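Search this site
Go
Search news, guides, archive

FOR IMMEDIATE RELEASE
Sunday, October 8, 2023

Plolwood opens its old-house hardware library to everyone this fall

I've been writing the news for Plolwood since we were a shelf of odd doorknobs and a phone number, so please forgive me if this release sounds a little giddy. Our lending library of handles, latches, hinges and hooks is opening to the general public, and you don't need to be a member to walk in!

Walls, wood and a blue-gray handle-like fixture 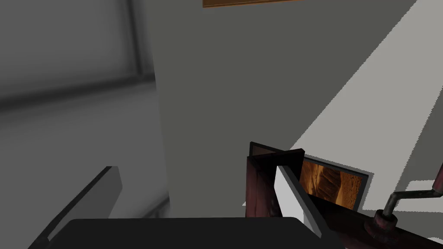
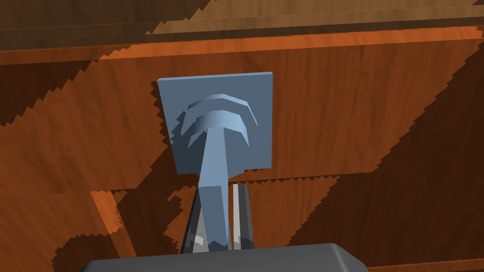
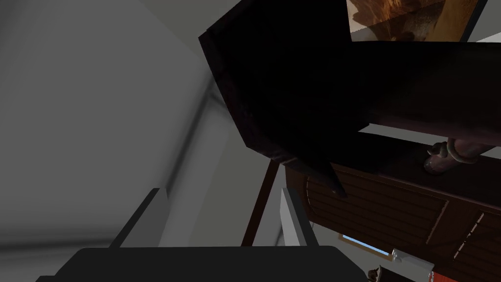 What you can borrow

The library now holds 565 pieces. Most of them came out of houses in and near Flurnon that were being fixed up, and a good number came from the old Ahonen hardware store when it closed its back room. We have rim locks, thumb latches, sash lifts, cabinet catches, coat hooks, and more doorstops than any town could reasonably want (I counted on somebody taking a few home by now, and so far no luck).

You can borrow up to 12 pieces at a time and keep them for 18 days. That's long enough to hold a knob up to your door in morning light and evening light, live with it over two weekends, and argue about it with whoever shares your kitchen. If you decide you love it, we'll help you find a matching one to buy. We don't sell from the library itself, and we get asked that every single week, so I'm putting it in writing.

Every piece goes out in a cloth bag with a card. The card gives the screw size, the distance between the screw holes, and the thickness of door it was made for. Please send the card back too. We lost a whole stack of them in July and redoing them took me most of the month.

New this fall: the pattern wall

We're also putting up a pattern wall by the front counter, with 139 backplates in plain, stepped and beaded styles. If you've got a bare spot on a door where something used to be, bring a paper tracing of the old paint outline and the screw holes. You can hold your tracing right up to the plates until one lines up. I tried it with my own pantry door and found a match on my second afternoon, after wrongly blaming the door for being crooked.

Fixing what you already have

A lot of people come in wanting a new handle when the old one only needs a longer screw, or a bit of matchstick and glue in a worn hole. I'd much sooner see you keep it! We'll have a repair bench open whenever the library is open, with small screwdrivers, a vise, oil, and a drawer of spare springs. Bring the part off the door if you can. If you can't get it off, take the measurements and we'll talk it through.

Our friends at Plunix have lent us a key-cutting machine for the season, so we can try to match old bit keys too. Some blanks are hard to find, and for those we'll put your name on a list.

Getting in

Borrowing is free. We ask for a refundable deposit on locks and on anything that comes as a pair, and you'll need something with your address on it the first time. Children are welcome and usually head straight for the doorbells, which are all on one low board and are meant to be rung.

If you have old hardware to give, please don't clean it first. Leave the paint on, drop it in a box with a note saying what kind of house and which door it came from, and we'll take it from there. Bent hinges are fine. We're especially short of left-hand rim locks and small window latches.

Press visits

Reporters and newsletter writers can come by during any open session and handle anything they like. Call the Plolwood front counter and ask for the news desk. The news desk is me, and I'm often up a ladder, so let it ring.

###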